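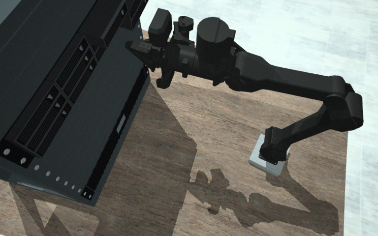

Learning to service a server rack in simulation: picture gallery

This page belongs to our study on rack maintenance with a single robot arm. The question is simple to say: can a policy that is trained only with rendered scenes learn where to put the gripper on a crowded cabinet? We call the simulated cell Serora. It has one arm on a base plate, one table and one large dark cabinet with slatted bays. All pictures were rendered by Tekle Assefa, and the text is by Siriporn Wannasri.

The latches are the difficult part for us. They are small and pale, and the bays repeat along the cabinet, so one section looks very similar to its neighbour. In our first trials the policy often chose a correct latch shape on a wrong bay. Thanakorn Onsri then proposed to give the policy the pose of the cabinet together with the image, and this helped more than a larger network.

We collected 189 demonstrations by teleoperation inside the simulator. From these we made 1845 training episodes by changing the light direction, the table texture and the angle of the cabinet. One training takes around 40 hours on our machine.

About the shadows

The strong shadows are kept on purpose. Uthai Yensuk compared a policy trained with soft light only and a policy trained with hard light also. The first one was confused when the shadow of the arm was rendered on the table, and it moved too slowly near the cabinet. For this reason every scene now has hard light in a part of the episodes. 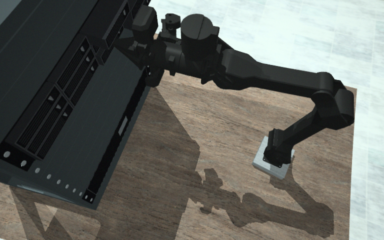 The arm over the cabinet, with its shadow on the wood-grain table. The pointed finger reaches out above the cabinet, and the vented units run along the side of the upper panel.

What is still open

The policy works with 9 cabinet angles which were seen in training. For angles between them the results are less stable, and we do not yet have a good explanation. Contact with the slats is also modelled in a simple way. Obed Abubakari is preparing a better contact model, and we plan to add new pictures to this gallery in June.

Page last changed: 13 May 2023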